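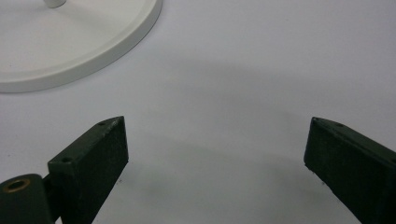 Fig. 4. Round base and lower end of the post, on a white surface.

Section 3: Putting your Voslow reading lamp together and getting it on the network

Saskia Quinlan here again. I wrote the unpacking section too, so if you've made it this far you already know I ramble. Grab a drink, clear a bit of desk, and let's get this lamp standing up!

You'll need the hex key from the small paper bag, plus your phone if you want the timer features (you can skip those and just use the dial, I did for months).

1. Set the base down on something level. I like to put a dish towel under it so I don't scratch the desk while I'm twisting things.

2. Feed the cord up through the post before you attach the arm. I've done it the other way round twice and had to take the whole thing apart, so please learn from me.

3. Slide the arm onto the post until you feel it click. Give it a gentle tug. If it comes off, turn it a quarter turn and try again.

4. Tighten the collar screw with the hex key. Snug is plenty.

CAUTION: Keep the lamp unplugged until step 6. Don't tighten the collar with pliers. The threads are soft and you will strip them.

5. Screw the shade on by hand, clockwise. The Harawira shade (the wide one) takes a few more turns than the Derthorpe, and it feels gritty for the first couple. Keep going.

6. Plug the lamp in and turn the dial one notch. The light comes up slowly, so give it a second before you decide it's broken.

Note: If you bought the kit before November, your dial may be labeled backward. It works fine, you just turn it toward OFF to make it brighter. There's a free sticker for this, ask for part 504.

Now for the phone bit.

7. Install the Ikach app and make an account. It asks for your birthday and you can leave that blank.

8. Hold the dial in for 20 seconds. The lamp blinks twice when it's ready to pair, and if you let go early you have to start over (sorry!).

9. Tap Add a Lamp and type in 1232 when it wants a code. Everybody's code is the same to begin with, so change it afterward under Settings, then Security.

10. Give the lamp a name. Mine is called Desk, very exciting, but if you own two of these you'll want something better than Desk and Desk 2.

CAUTION: The shade gets warm after a long evening. Turn the lamp off and let it cool before you take the shade off or swap it for the other one.

If the app shows error 104, your phone and the lamp are on different networks. Switch the phone over, close the app all the way, and go back to step 8. Dimming schedules are in Section 4.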